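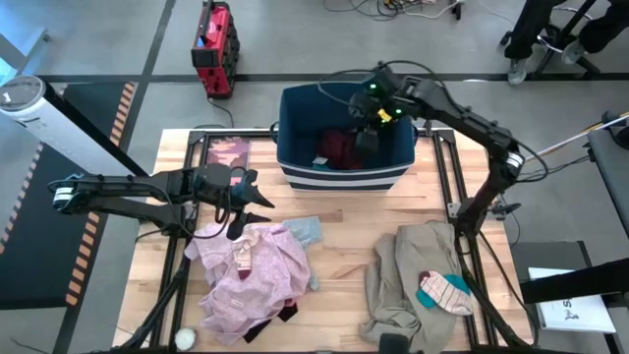 Sorting table, clothes swap. Navy bin with the stripes, pink shirt still waiting its turn.

Home | News | Swap Shelf | Back Issues | Contact

Clothes swap: what we have, what we need
Posted 2020-06-17 by Marietjie Modise

Quick one this week, typing between loads. The Utbridge swap is filling up faster than we can fold. 786 pieces logged since April, and the Tapsell bags haven't even been opened yet.

How it goes on the sorting table, for those who asked. Everything gets tipped out. Pants folded flat and kept to one side. Socks on top of the pants till a partner shows up. Tops last, they take the longest. Anything fit to go out goes in the fabric bin, and the bin goes to the rail room when it's full. Not before please, Joni is tired of carrying half empty ones up the stairs.

Socks. We are drowning in single socks. Stripes, teal, plain white, you name it. If you gave to us in the last few weeks have a look behind your dryer. Bring the other one. We keep singles for 7 weeks and then they go for rags.

Check pockets AND check under things. Small stuff hides. Dark items get lost under a big shirt every time, then they end up in the wrong pile and somebody has to go thru it all again.
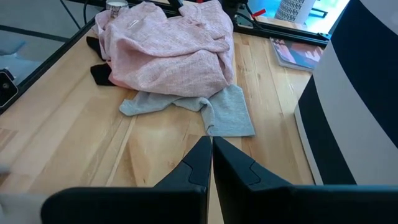 Pink top on the pile, gray and black pieces underneath. Lift before you sort!

Labels: leave them on if they're still readable. People want to know the size and we can't always guess, expecially kids' things.

Still short of: boys' pants, any color. Light jackets. Hangers, we could use 300 and would take more. Please no more bath towels for now, Randthorpe took the last lot and they are full as well.

Drop off is the side door, mornings only. Bags tied please. If it's raining ring the bell and wait, don't leave them on the step.

Joni Mustonen has the sign up sheet for folding. Two gaps on Saturday.

Recent items
Randthorpe rail room: new hours
1,142 pieces rehomed last year, the full list
Buttons wanted, any size
Getting candle wax out of cotton
Tapsell pick-up route changes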